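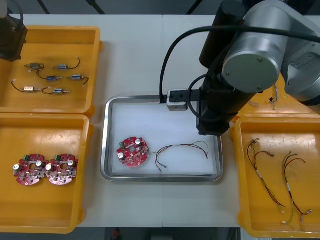 OK so who else sorts parts into bins before they're even allowed to think about soldering? Because I have become that person and I'm going to be insufferable about it for a whole thread.

Background: I spent most of July building little fan controllers for a shop called Jandwood, and for the first two weeks I worked out of one giant shoebox. Motors, boards, screws, half a granola bar. All in there together.

I lost a motor for three days. It was in the shoebox. It was always in the shoebox!!

So now it's yellow bins. Shallow ones, because deep bins are just shoeboxes with better PR. If I can't see the bottom I will forget what lives down there and order more of it (ask me how I know).

Small motors with wires attached get a bin all to themselves. This is law. The leads grab onto everything, and if you pile them up you get one big motor with forty legs. Lay them out loose with some space between and you can lift one without the rest coming along for the ride.

I used to wrap each lead around the motor body to keep it neat. Stopped doing that. It looked adorable and then I had a bunch of wires that wanted to be springs. Now I let them curl however they like.

Round boards are a pain to store, by the way. Square ones you can stand up like records. Round ones roll, or they slide over each other and the tall capacitors catch on the edge of the next board. I keep mine flat in a bin, just a couple at a time, and the rest stay in their bags until I need them.

Red boards in a yellow bin though – I can spot them from the doorway. Ten out of ten, no notes.

The metal tray goes in the middle and that's where the thing I'm working on right now gets to be. One job in the tray. When the job's done it leaves the tray. I break this rule constantly but I feel bad every time.

Stainless was a splurge. I had a plastic one from Flivico before and it was fine until I set a hot iron down on it for one second. RIP. The whole apartment smelled like a melted flip-flop until the next morning.

Somebody asked about the white table. Yes it shows everything. Every crumb, every snipped bit of wire, every smear of flux. I love it for exactly that reason, dropped screws have nowhere to hide. My old desk was dark brown and I'm pretty sure it ate 400 washers.

The table is two panels and there's a seam, and small stuff WILL find the seam. I ran clear tape down mine at my last place and it peeled up in the heat, so if you have a better fix please tell me.

Labels: I tried. Bought the label maker, printed 16 labels, stuck them on the wrong bins, moved the parts to match the labels. Gave up. With this few bins I can just look.

For anyone starting out, you do not need the big Bettencourt cabinet with all the drawers. I wanted it so badly. A friend has one and she spends half her evening opening drawers and saying "huh."

Get a few open bins and one tray, put the messy-wire stuff as far from the boards as you can, and wipe the table at night. I do mine while the kettle's on.

Next up is the screw situation, which is its own thread and possibly its own therapist. Drop your bin setups below, I want to see all of them – the ugly ones especially!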